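Publishing and Digital Distribution, Session 5: Formats, Files and Who Pays for Them

Welcome back, everybody! Last time we got stuck on royalties (my fault, I let Amrit's question run and run), so I'm folding the end of that into today. Have your copy of the Moser price sheet handy, because we'll come back to it twice.

Let's start with the master file. When a small press takes on a book, it has to pick one version of the text that all the others come from. For a long time that was whatever the typesetter had on her computer, and if a comma was wrong in the printed book you fixed it there and hoped somebody remembered to fix the ebook too. I worked that way for years and I can tell you the ebook never got fixed! These days most presses I know keep a structured master, with headings tagged as headings and notes tagged as notes, and they make the PDF, the EPUB and the web version out of it.
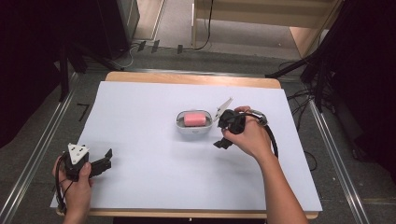 Pink soap in its open white case, with a black hand-held gripper beside it.

Now, the cost. A structured master is more work at the front end. Haritz, the press we're using as our case study, budgets 11 hours of tagging for a plain prose book of 415 pages, and a lot more if there are tables. Florence McIntyre, who ran production there, used to say the tables ate her spring every single year. But once the tagging is done, each extra format is cheap, and a second edition is a pleasure (well, nearly).

Please read the Haritz memo before next time and look hard at the line for image permissions. Most of you will skip it. A license that covers print only is useless for the web version, and going back to ask for more rights after the book is out is slow, awkward and usually pricier.

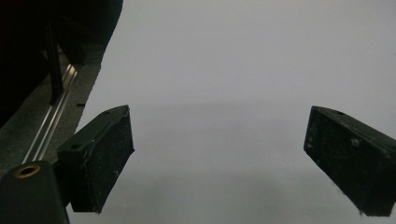 Then there's distribution, the part I like best. A print-on-demand title goes to the printer as two files, cover and interior, and sits in a catalog until somebody orders it. No warehouse, no boxes in the hallway. The discount you set for bookshops matters hugely, though. Set it at 30 percent and many shops will only order it in for a customer who asks; go higher and they might put it on a shelf, but your margin gets thin fast. Work through the Moser sheet at both levels and you'll feel it in your stomach.

Ebooks are another story again. Gordon Kowalchuk at Drorport sent me their sales split for this class, and library sales beat individual sales in every subject except cooking. So when you write your metadata, write it for a librarian! Subject codes, a proper description, contributor names spelled the same way everywhere. Niilo Kauppinen shows up under three spellings in the Vistitz catalog and his books don't link up at all. 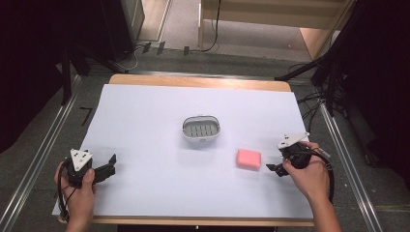 Soap dish and pink bar of soap on white paper, two hand-held grippers beside them.

For next time:

Read the Haritz memo and chapter 5 of the course reader.
Finish the Moser sheet at both discount levels. Show your working, even if it's messy.
Write a catalog description for a book you own, 150 words at most, and bring the book along so we can compare yours with the blurb on the back.

Colleen Perron is taking the first half hour to talk about accessibility checks, so be on time please. She'll want to know what screen reader you've tried, and "none" is a fine answer as long as you've tried one by the end of March.

Course office: see the front page of the reader | © Publishing and Digital Distribution course notes | Back to top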